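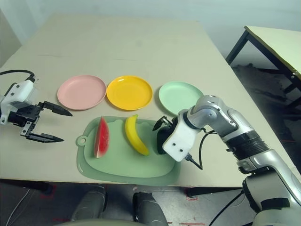

Pesar tudo antes de comer demora menos do que parece, mas convém ter a balança sempre no mesmo sítio, respondeu uma participante do estudo-piloto quando lhe perguntámos pela carga de trabalho diária. Acrescentou que o mais difícil foi registar o que sobrava no prato, sobretudo ao jantar, e que teria preferido receber a folha de registo em formato maior. A folha foi entretanto redesenhada.

CONVOCATÓRIA PARA PARTICIPANTES
Estudo Clokeo: validação de um diário alimentar pesado em contexto doméstico
Publicado em 2 de agosto de 2019

1. Enquadramento
O Instituto Zetemov procura adultos residentes no município de Drarkberg para um estudo observacional sobre o registo do consumo alimentar em casa. O objetivo é comparar dois métodos: o diário pesado, em que cada alimento é colocado na balança antes e depois da refeição, e o diário por estimativa, em que as quantidades são indicadas em medidas caseiras (colher de sopa, chávena, concha). O estudo não prevê qualquer dieta, suplemento ou alteração dos hábitos alimentares.

2. Amostra
Serão admitidos 244 participantes, distribuídos aleatoriamente pelos dois métodos. Na segunda fase, com início em fevereiro, cada participante passa a utilizar o método que não lhe coube na primeira. As candidaturas excedentes ficam em lista de reserva, ordenada pela data de receção do formulário completo.

3. Critérios de inclusão
Idade igual ou superior a 18 anos.
Preparação em casa da maior parte das refeições principais.
Capacidade de leitura e escrita em português.
Disponibilidade para as duas fases de registo.

4. Critérios de exclusão
Gravidez ou amamentação.
Regime alimentar prescrito em curso.
Diagnóstico atual ou anterior de perturbação do comportamento alimentar.
Participação simultânea noutro estudo de nutrição.
Coabitação com uma pessoa já admitida neste estudo.

5. Procedimento
Cada fase compreende uma sessão presencial de instrução, sete dias consecutivos de registo e uma entrevista telefónica de encerramento. A sessão de instrução inclui a calibração da balança e um exercício de registo com uma receita composta.

No método pesado, a tara do prato ou da taça é feita antes de servir. Os ingredientes de sopas, estufados e saladas são pesados em cru e em separado, e o peso total da preparação é anotado no final. Ossos, cascas e caroços registam-se como resíduo não edível, na coluna própria. O sal adicionado à mesa é registado por número de pitadas e convertido posteriormente pela equipa.

No método por estimativa, o participante indica a medida caseira e o grau de enchimento (rasa, média, cheia). Não deve recorrer à balança para confirmar valores.

As refeições tomadas fora de casa são admitidas nos dois métodos e descritas em texto livre, com indicação do tipo de estabelecimento. As bebidas, incluindo a água, são sempre registadas.

6. Material fornecido
Balança digital com resolução de 1 g, caderno de registo e tabela de códigos com 897 alimentos. Os alimentos ausentes da tabela são descritos por extenso, com cópia da informação constante do rótulo. A balança é devolvida no final da segunda fase. Os participantes utilizam a sua própria loiça.

7. Compensação
Os participantes que concluam as duas fases recebem uma compensação de até 444 euros, calculada em função dos dias de registo considerados válidos. Um dia é válido quando contém as horas de todas as refeições e não apresenta quantidades em branco. As deslocações à sessão de instrução são reembolsadas mediante apresentação do título de transporte.

8. Proteção de dados
Os cadernos são identificados por código. A correspondência entre código e nome é guardada em ficheiro separado, com acesso restrito à equipa de recrutamento. O participante pode retirar o consentimento em qualquer momento, sem justificação, e solicitar a eliminação dos registos ainda não agregados.

9. Candidatura
O formulário está disponível na receção do Instituto Zetemov, edifício Okafor, piso 2, e deve ser entregue em mão ou por correio para a mesma morada, com a menção "Clokeo - recrutamento" no envelope. Não são aceites formulários sem assinatura. Os candidatos elegíveis são contactados por telefone para uma breve entrevista de triagem, na qual se confirmam os critérios dos pontos 3 e 4. O consentimento informado é assinado na sessão de instrução, antes da entrega do material.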